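Hinojosa Folding Table, 61-inch

I sell a lot of tables, and Hinojosa's long, narrow one is the one I'd take home – it goes up in a hallway and leaves room to walk past! Mine has done bake sales, taxes and a whole March of seed trays. 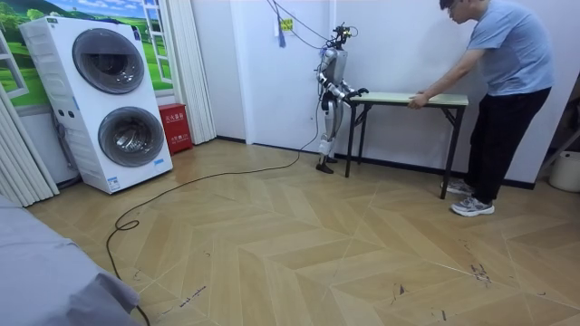 Bernice Sarpong wrote in to say the legs were stiff at first but loosened up by the second week.

A drop of oil on the hinges helps, too. 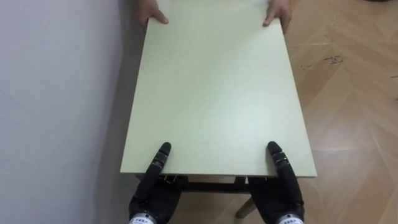 It weighs 29 pounds and ships flat. Feet are sold separately, part no. 757.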